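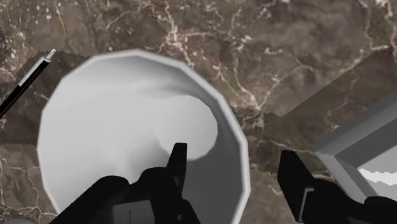 Minutes by Corinne Aldwark

Siltport Night Sky Group
Minutes of the meeting held on Tue 26 November, upstairs at Hijazi's

Apologies
Received from the Hakby members, who were stuck on the wrong side of the level crossing. Two of them got here in time for item 4 and were given the last of the soup.

Minutes of the previous meeting
Agreed, with one correction: the double star we all spent so long on was Albireo, and the minutes had it as Almach. Both lovely, both gold and blue, so an easy slip (mine).

1. Matters arising
The red torches have come and they are very good. They dim right down and you can read a star chart by them without losing your night vision. Please hand yours back at the end of a session, as one has already gone home in somebody's coat.

The bench by the sea wall has been mended by the parish. We will write and say thank you.

2. Last month's session on the sea wall
What a night! Cloud until gone eight, and people were starting to pack up, and then the whole lot slid off to the east and we had Saturn sitting there with its rings in every eyepiece. The school group had never looked through a telescope before and the noise they made could be heard in the car park. One girl asked if somebody had stuck a picture on the end, and it was agreed that this is the best thing anyone has said at a session.

Later on the Pleiades were well up, and several members preferred them in plain binoculars. There was some discussion of this. The view of the meeting was that beginners should be given binoculars first, with something to lean on, and the telescope after. To be tried next time.

Points to improve: the gazebo was not needed and blew about. More flasks. Cars leaving early should park at the far end, nose out, so that headlights don't sweep across everybody.

3. Jirnereo
For newer members, Jirnereo is our own name for the long-running sketchbook project, where we draw what we see at the eyepiece and put it all in one big folder. The folder now has 100 drawings in it, which got a round of applause. They were passed round the table and it took a good while because people kept stopping. The early ones of the Moon, done in soft pencil on the backs of tide tables, are still hard to beat.

It was asked whether photographs should be let in as well. Strong feelings both ways. Those in favour said a phone held up to the eyepiece is how most visitors want to remember the evening. Those against said that drawing makes you look for longer, and you see more the longer you look. Agreed to keep Jirnereo for drawings and start a separate album for photographs.

Action: secretary to buy a second folder and more of the black paper.

4. Lights along the Hakby road
The council is replacing the street lamps on the Hakby road and has asked for comments. This matters a great deal to us, since the glow from that road is the worst thing in our northern sky. The Hakby members brought a copy of the plans. The new lamps are shielded and point downwards, and there is an option to dim them after midnight. The meeting was delighted.

We will write in support of the shielded lamps and ask for the warmer colour, which is easier on the eyes and on the moths. It was stressed that the letter should be friendly and should say plainly that we are not asking for a dark road. People have to walk home along it, and that includes us.

Action: draft to go round by email before the end of the week. Please reply even if only to say yes.

5. February open evening
Proposed and agreed that we hold an open evening in February at the playing field. Orion will be well placed by the time it is properly dark and the nebula in the sword is the best thing we can show anybody at that time of year.

Numbers to be held at 60, which is what the pavilion can take if it rains. There will be 3 telescopes out and a table for the binoculars. Hijazi's have kindly offered hot drinks at cost. If it is cloudy we go ahead indoors with the folder, a planisphere-making table for the children and a short talk on finding your way round the winter sky. Several people offered to give the talk and will sort it out between themselves.

Action: book the pavilion. Ask the football club if the floodlights can be off.

6. Any other business
The small reflector needs its mirrors lining up again. A member has offered to do it at home and would welcome company from anybody who wants to learn.

A request for a beginners' list of things to look at without any kit at all. Everyone to send in a favourite.

The sky had cleared by the end, so the meeting closed early and moved to the sea wall. Orion was coming up over the water.

Next meeting: same room, date to be sent round.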